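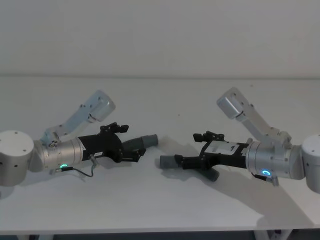 Quick one tonight, have to be up at 5. Title was going to be something clever about sourdough but no time.

So. Week six of trying to get the bread right. Still not right. Better! But not right.

For anyone new, I killed my first starter over the summer (went to my sister's, forgot, mold, the end) and Sarahí Ledesma from work gave me a jar of hers in September. Hers is old. She got it from an aunt in Lurnel and it has lived through two moves and a divorce. No pressure. I feed it every night before bed, and if I forget I wake up at 3 and lie there feeling guilty, then go downstairs in my socks and do it.

The recipe, since people keep asking. 300 grams of water, 4 big spoons of starter, flour until it looks like dough, salt. I know, I know, weigh everything. I weigh the water. My scale is slow and shuts itself off while I'm scooping so the flour is by feel. Macario Magaña left a long comment last time about how this is the whole problem and he's probly right.

Tuesday's loaf. Flat. Good flavor, sour in the way I like, but flat as a shoe. I think I let it go too long on the counter. It was a warm day and I got stuck in the traffic coming back from Stondine, the bridge was down to one lane again, and by the time I walked in the dough had climbed out of the bowl and was heading for the toaster.

Saturday's loaf. Nice height. Big ear on it! Very proud. Cut it too early and the middle was gummy. Every book says wait two hours. I waited maybe twenty minutes, stood there with the butter out like an animal. Kids ate it anyway. Toasted it was fine.

Then the rye one, which I'm not going to talk about.

Things I changed this week:
Put the dough in the fridge overnight. Big yes. Easier to score and I don't have to plan my whole day around it.
Rice flour in the basket. Also yes. No more sticking.
Took the lid off sooner. Not sure. Crust went very dark very fast, my husband said burnt, I said rustic.
Ice cube in the pot. Did nothing that I could see. Loud though.

Flour. I went back to the Nurkwood one. Tried the cheap bag from the big store for 2 weeks and the dough was just slack, it spread all over the place. Maybe it's in my head. Brisa Cisneros swears the cheap stuff is exactly the same and she makes gorgeous bread, so who knows. She also has a proper oven and mine has a hot corner back left that burns everything. I turn the pot halfway thru now. Helps some.

Oh and the discard. So much discard. I've made pancakes, crackers, more pancakes, a sort of pizza. The crackers are the best thing by a mile. Spread it thin, olive oil, sesame seeds, lots of salt, low oven until they snap. I take them out when the edges go brown and put the middle ones back in. They never make it to the next day here. If you only do one thing with it do those.

Someone asked if I'd sell any. No! I can't even get two the same. Ermira Yordanov does a stall on Saturdays near the Bermúdez parking lot and hers is the real thing, go early, the seeded ones are gone by nine. She told me she baked 975 loaves before she charged anyone a cent. I'm on loaf eleven or so. Will report back in a few years.

Next week I want to try the olive one again. Last time I didn't dry the olives and it turned the dough purple and wet. Tasted great, looked like a bruise. Also need a new razor blade, a bigger jar, and to stop opening the oven door to look.

Ok bed. Dough is in the fridge, starter is fed, I have flour on my phone. If you know how to get the crust to stay crisp past lunchtime leave me a comment, mine goes soft every single time and I've tried the paper bag.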